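Are textured plastic shape blocks worth the money over plain wooden ones?

Asked by Dilani Wijesinghe

My mum wants to buy my two-year-old a set of Terkia shape blocks. They're coloured plastic with a rough pattern on top of each one, and the blurb says the texture "builds shape awareness". I have my doubts. We already own a bag of plain timber blocks from the op shop that cost me next to nothing, and he mostly throws them. Has anyone found the textured kind did anything the plain kind didn't? I'm also wondering if I need a tray or a board to go with them, as the shop is pushing one of those too.

Arif Rathnayake

Got ours in August. Kids like them. Buy them if your mum's paying.

Britt-Marie Halvorsen

I'd ignore the "shape awareness" line. I ran a toy library for years and every second box promised something of the sort, usually with no hint of who had tested it or how. A child learns what a star is by hearing someone say "star" while holding one. Rough or smooth, it's the same star.

What I would look at is the choice of shapes and colours. Plenty of cheap sets give you all the squares in red and all the triangles in blue, and then you can't tell if the child is sorting by shape or by colour. He looks very clever until you ask for something blue that isn't a triangle.

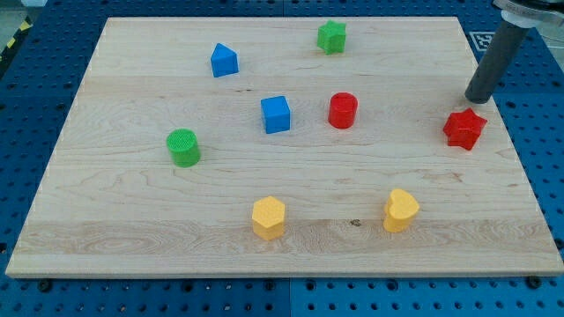 Sorting works better when the colours are shared around a bit. I like having a blue cube and a blue triangle out together, with a red cylinder and a green star nearby, because you can ask for "the blue ones" and then for "the blue one with the square top". Those tops have the texture you're asking about, and I can't say I'd pay extra for it. As for the board, any flat bit of wood will do. A big chopping board is fine. I wouldn't buy the shop's.

Check the size of the smallest piece before anything else, and tell your mum the throwing will continue.

Comments (3)

Shahnaz Saha: Colour mix is a fair point. Ours are one colour per shape and my daughter has never once had to look at the corners.

Habibur Khondokar: Not convinced a two-year-old cares either way. Mine preferred the box.

Dilani Wijesinghe: Thanks all. Mum has ordered them anyway, so I'll use my bread board.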